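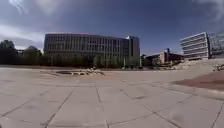

Reading a Hard Square: paving, edges and big façades
Notes for week 2, Teltside option. Handed out Sep 6, 2023

Bring these with you, and bring a pencil. I've left the margins wide because I'd like you to scribble on them, and last year's lot did all their scribbling on the backs of bus tickets.

Most of what gets written about public squares starts with the building at the end. I want to start with the floor. It's the bit you touch, and in a square this size it's most of what there is! Concrete slabs in a grid, thin dark joints, a sky. You can learn a great deal before you ever lift your head.

1. The joints

A joint is a decision. Concrete shrinks as it cures and then swells and shrinks again with the weather for the rest of its life, so the movement has to go somewhere. The designer draws lines and hopes it goes there. Sometimes it does. Where it doesn't, you get a crack that wanders off on its own across a slab, ignoring the grid completely, and those are the ones I'd like you to sketch. Draw the joints first, lightly, then the cracks on top in a heavier line. Don't tidy them up.

Before anyone asks: a hairline crack is not a disaster. It may mean the ground has settled a bit, or that the slab was too big for its thickness, or very little at all. You can't tell from standing over it, and I'll mark you down for a confident diagnosis — I'd much prefer three possible causes and a note on how you would check each of them.

2. The strips

Watch for a change of colour underfoot. A band of reddish-brown set into grey is the cheapest way there is to say "walk along me", and people do follow it, up to the point where it stops being the shortest route. The same colour may come back on a kerb or a step, and when it does, make a note of where.
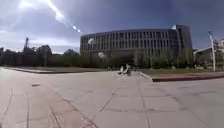 Mockus said the strips were wasted money, that people cross a square in a straight line whatever you paint or lay on it, and that the only thing which ever changes a route is something you'd trip over. I think that's half right (kerbs do most of the work, I'll give way on that) but it leaves out everyone who isn't in a hurry. Have the argument among yourselves and write me a paragraph on whichever side you end up.

3. The edges

William of the old Fonard handout called this part "the seating question", and I've kept the heading out but the question in. Where do people stop? In a big open square they hardly ever stop in the middle. They go to the edge, to a low step or a planter rim or the kerb of a lawn, and they'll sit on things that were never meant as seats. Height matters here, and so does having something at your back, even if it's only a bit of green.

So, for each edge you find, put down what it's made of, whether it's straight or curved, and whether you'd sit on it yourself. Then do sit on it. Ten minutes at least, with the sketchbook shut.

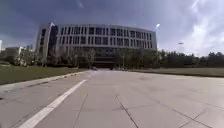 4. The façade, at last

Now you can look up. With a long curved front the repetition is doing the work: uprights, floor bands, dark window, next one, same again. On a flat wall that rhythm stays even from end to end. On a curve it bunches up as the wall turns away from you, and the eye reads the bunching as depth. Try it from several spots. From straight on you'll feel the building coming forward to meet you, and from well off to one side it can seem like a different building altogether, much longer and rather flatter.

Trees get in the way of all this and I'm glad of them. They hide the lower floors, which are the ones at your own size, so the top seems to sit on a bank of leaves. Draw the trees as a mass. If I see individual leaves I shall know you were bored.

One practical point on counting floors. Say what you can see and from where, and leave the rest blank.
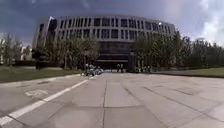

Fig. 4. Slab joints, painted line and kerbed lawns in front of the curved façade.

5. What to hand in

One plan of a patch of paving, joints and cracks both. One section through an edge, drawn big enough to show the kerb properly. Two views of the façade, from different spots, with the spots marked on your plan. And up to 2000 words of notes, which can be as rough as you like provided I can read them.

Drawings are worth more than the notes, so spend your time accordingly. The Jurngate reader has a decent chapter on joints starting at page 113, and the first 20 pages are worth a skim if you've never drawn paving before. We'll pin everything up in October, in the usual room.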